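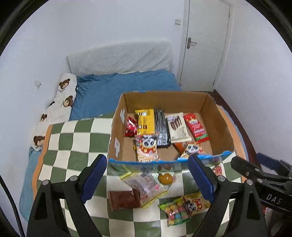
Korkville, 1/28/18

Filed under: Updates for Our Supporters
4 min read

Dear Gareth Bellamy and everyone at the Haworth fund,

I promised you a proper letter once the holidays were behind us, and I have finally sat down with a cup of tea to write it. There is a good deal to tell, so I hope you will forgive me if I wander a little along the way.

The snack box program is in good health. Since August we have packed and handed out 2114 boxes, most of them to families in Korkville and the rest to the after-school rooms over in Plestness. Your grant has paid for the food and for the van, and we still have enough in hand to see us through the spring. I can't tell you what a comfort that is when you are standing in front of a half-empty shelf and wondering what to order next!

The packing itself is still done in the small room, on the checkered cloth, one open box at a time. We have settled on laying the packets side by side across the floor of the box, so that whoever is packing can look in from the top and see what is there. Before that we had been stacking them, and the big packets always ended up hiding the little ones. The box with the blue tape along its front rim is our pattern box, and new packers learn on it. It has a clear flap at the front, and it has been very handy for showing people how a row ought to go – the yellow packet, the long black one with the pale stripes, the cream one with the layered bars on it, and a red packet at either end. The selection changes with whatever we are able to buy that month, of course, but the idea of the row stays the same.

I should own up to a couple of things that have gone less well. The Banden deliveries did not start when I told you they would. We had counted on sharing a storeroom there and the arrangement fell through before the new year, so 144 boxes that were meant for Banden went to Plestness instead. They were very welcome there, but it was not what we had written down in the plan and I wanted you to hear it from me. We have since looked at another space, smaller but dry and close to the bus stop, and I expect to have an answer on the rent before my next letter.

The other trouble was with the boxes. We tried a thinner cardboard to save a bit of money, and the bottoms sagged once they had been carried any distance. We have gone back to the sturdier kind and used up the thin ones for storing paperwork.

For the next stretch we would like to do three things. We want to get Banden going with 100 boxes to begin with, add 8 more families in Korkville who have been waiting very patiently, and print a little card to go inside each box listing what is in it, which several parents have asked us for. None of this needs more money than you have already given us, though the rent at Banden may mean moving a little over from the van budget. Would you let me know if you are happy with that?

You are welcome to come and pack with us any time you are passing through – we can always find you an apron.

With warm thanks from all of us in the packing room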